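Progress report, handheld demonstration collection
Prepared by Ambros Kofler for Seraina Wallner, Gisler program office
24 June 2021

Hi Seraina,

You asked me to keep this one shorter than the last one and I'm going to try, but a lot has happened since the spring so please bear with me!

The big number first. We have 2000 accepted demonstrations in the Jindetti set, out of the 3000 we promised you by the end of October. I'm happy with that. We lost most of a month at the start while Clolteck sorted out the cable strain relief on the grippers, and I honestly thought we'd be writing to you for an extension by now. As things stand I don't think we'll need one.

What counts as accepted hasn't changed from the proposal. A run has to have clean tracking on both hands from start to finish, the head view has to have the work in it the whole time, and the jaw width signals have to line up with the video. If any of those is off the run goes in the reject folder and the operator does another. Clorkino (our checking script, for anyone on your side reading this for the first time) now does the first pass overnight, and a person looks at whatever it flags. It used to be that a person looked at everything, and you can guess who that person was.

On to the tasks. In the first phase we stuck to single-object stuff: pick up a cup, put it on a mat, that sort of thing. The learning team could train on it but they came back and said the policies were getting lazy with the second arm, just parking it off to the side. Fair enough, there was nothing for it to do! So since then we've been leaning hard into tasks where both hands have to cooperate on one object, and the compartment box family has turned out to be the best of the bunch. There are small packets to handle, there are dividers to stay clear of, and there are long thin parts that really want to be held from both ends.
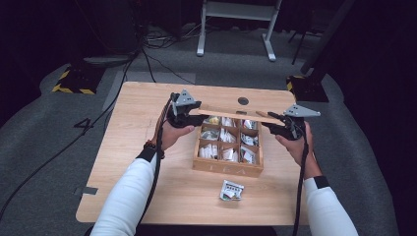 The thin parts are where most of our time goes. A packet is forgiving, you can squash it a little and it still ends up where you wanted it. A flat strip of wood held between two sets of jaws will twist the moment one hand gets ahead of the other, and then the operator has to slow down and sort it out. We had a long talk with the learning team about whether those little corrections should be trimmed out. They want them kept. Their view is that a policy which has only ever seen perfect handling has no idea what to do when things go crooked, and after watching a few of their early rollouts I'm convinced. So corrections stay in, drops stay in if the operator recovers without stepping away, and only runs that get abandoned are thrown out. I've rewritten the operator sheet to say so, since the old version practically told people to stop at the first wobble.

We've also loosened up the starting layouts. Early on I had everybody setting the table the same way every time, down to the angle of the box, and the result was a model that was brilliant at exactly that table. Now the operators shuffle the packets, turn the box a bit, and leave a packet or two outside it when the card says so. It takes longer to reset, and our hourly rate dropped when we brought this in. I think it was the right call, but I want you to see the cost plainly: the rate is the main reason we aren't further along than 2000.

Stations. We are running 4 of them now, all with the same table height and the same lighting, and each with its own calibration file. The last one came up later than planned. Its tracking kept drifting on the right hand and we spent days blaming the software before somebody re-seated a connector. There are 37 early runs from that station which I've marked as doubtful. They are not in the total I gave you. If the learning team can correct the drift after the fact, great, and if not we'll just record them again.

Operator comfort came up in nearly every check-in, so I'll say something about it. The grippers aren't heavy, but holding them up over a table for a whole session gets to your forearms. We've gone to shorter sessions with a proper break between them, and people swap between box tasks and the easier pick and place ones. Rejects late in the day have come down since we did that. I can't swear it's the breaks - we updated the checking script the same week, like fools - but the operators like it and I'm not changing it back.

Money is close to plan. Equipment is a little over on account of the replacement cables, and consumables are well under, as the packets last much longer than I'd budgeted for. I'd like to move the leftover consumables money across to equipment and buy a spare pair of grippers. Right now, if one pair goes down, a whole station stops until Clolteck sends it back. I'll need your okay on that in writing, an email is fine.

What's next, then. Between now and October we have 1000 accepted runs to go, and I'd like most of them to be two-handed. We're adding a new batch of boxes in different sizes and finishes, so that the model doesn't fall in love with one particular box. I also want to try longer sequences, where the operator goes through several steps without a reset in between. Those are harder to check and I expect the reject rate to climb for a while. Please don't panic if the next report looks worse on that line!

One thing I do need help with. The storage we share with the other Gisler projects is filling up, and head video takes the lion's share of it. We can compress the older sessions, but the learning team would prefer we didn't touch anything until they've finished their comparison. Could you find out whether there's room to extend our allocation, even if it's only through October? I can send over the usage breakdown whenever you want it.

The updated task list and the new operator sheet are in the shared folder, next to the old ones.

Ambros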